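Häufige Fragen zu Clulta Fugenband und Clulta Brandschutzmasse

Stand: Januar 2026

Wofür ist das Clulta Fugenband vorgesehen?
Das Band dient dem Verschluss linearer Fugen zwischen Massivwand und Massivdecke sowie zwischen zwei Wandbauteilen. Es wird komprimiert eingebaut und auf der zugänglichen Seite mit Clulta Brandschutzmasse überdeckt. Für Kabel- und Rohrdurchführungen ist das System nicht geprüft. Hierfür bietet Burneo eigene Abschottungen an.

Welche Fugenbreiten sind zulässig?
Die zulässige Fugenbreite richtet sich nach dem gewählten Bandquerschnitt und der geforderten Feuerwiderstandsdauer. Maßgebend ist die Tabelle im Datenblatt der jeweiligen Ausführung. Eine Zwischengröße darf nicht durch Nebeneinanderlegen zweier schmaler Bänder hergestellt werden.

Wie ist der Untergrund vorzubereiten?
Die Fugenflanken müssen tragfähig, staubfrei und frei von Trennmitteln sein. Lose Mörtelreste sind mechanisch zu entfernen. Stark saugende Untergründe werden mit Wasser vorgenässt, stehendes Wasser in der Fuge ist zu vermeiden. Auf Gipskarton ist die Schnittkante vorab zu grundieren.

Wie dick muss die Masse aufgetragen werden?
Die Trockenschichtdicke beträgt mindestens 5 mm. Die Masse ist beidseitig mindestens 6 mm auf das angrenzende Bauteil zu ziehen. Der Auftrag erfolgt mit Kartusche oder Spachtel in einem Arbeitsgang.

Wann ist die Oberfläche überstreichbar?
Bei Normklima nach etwa 80 Stunden. Niedrige Temperaturen und hohe Luftfeuchte verlängern die Trocknung. Geeignet sind handelsübliche Dispersionsfarben. Lösemittelhaltige Anstriche sind mit unserer Anwendungstechnik abzustimmen.
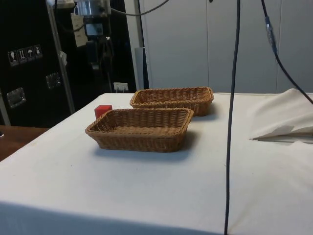 Zwei rechteckige Körbe und ein roter Würfel auf weißem Tuch.

Kann das Band im Außenbereich eingesetzt werden?
Nein. Das System ist für trockene Innenräume klassifiziert. Während der Bauphase ist es vor Schlagregen zu schützen. Durchfeuchtete Abschnitte sind auszubauen und zu ersetzen.

Wie wird an Stößen verfahren?
Bandenden werden rechtwinklig geschnitten und stumpf mit leichter Stauchung gestoßen. Überlappungen sind unzulässig. In Ecken wird das Band nicht geknickt, sondern getrennt und neu angesetzt.

Ist eine Kombination mit Produkten anderer Hersteller möglich?
Die Klassifizierung gilt nur für das vollständige System. Einzige Ausnahme ist die Hinterfüllung Cornumov M, die in den Prüfungen mit verwendet wurde. Acryl- oder Silikondichtstoffe ersetzen die Brandschutzmasse nicht.

Wie sind die Produkte zu lagern?
Kartuschen und Eimer frostfrei und in verschlossenem Originalgebinde lagern. Das Haltbarkeitsdatum ist auf dem Boden des Gebindes aufgedruckt. Bandrollen liegend lagern, Restrollen wieder mit dem Spannband sichern.

Welche Gebinde sind lieferbar?
Fugenband in Rollen, Masse in Kartuschen und Eimern. Eine Palette enthält 240 Kartuschen. Teilpaletten liefert der Fachhandel, in Österreich die Castellanos Bautechnik.

Muss der Einbau dokumentiert werden?
Der Verarbeiter stellt eine Übereinstimmungserklärung aus und übergibt sie dem Auftraggeber. Das Formular steht im Downloadbereich bereit. Die im Mai überarbeitete Fassung ersetzt alle früheren Ausgaben.

An wen wende ich mich bei abweichenden Einbausituationen?
Anwendungstechnik: Gertraud Haslinger
Anfragen in englischer Sprache: Ansel Haverford
Bitte Bauteilaufbau, Fugenbreite und geforderte Feuerwiderstandsklasse angeben und eine bemaßte Schnittzeichnung beifügen.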